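Council wants to take out the street tree in front of our unit block – can we appeal?
Posted in Trees, Planning and Neighbours

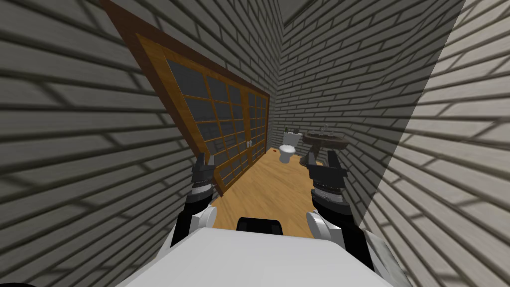 Our council has approved removal of a big spotted gum on the nature strip so the Jorard building next door can widen its driveway. The notice went up in October and I only saw it last week. I lodged an objection and got a form reply saying the decision was made under delegation. The new driveway would run beside a bare wall of grey brick, much like the walls in the picture, and the tree is the only green thing on our side. Is there any way to have this reviewed before the crew turns up?
Latifa Belhaj

Ring the council and ask for the arborist's report. If they won't hand it over, put in a formal information request. Also ask for an internal review in writing and ask them to hold the work until it's decided. They don't have to agree, but ours did. We had 30 days from the date on the notice, so check yours today. A tribunal appeal is a separate thing and depends on your state – community legal centres will usually give you 20 minutes on it for free.
Driss Abdel Hamid

Start a petition. We got 500 signatures for the figs on Sarow Street and they still came down, but the developer had to plant 4 new ones.
Kvaran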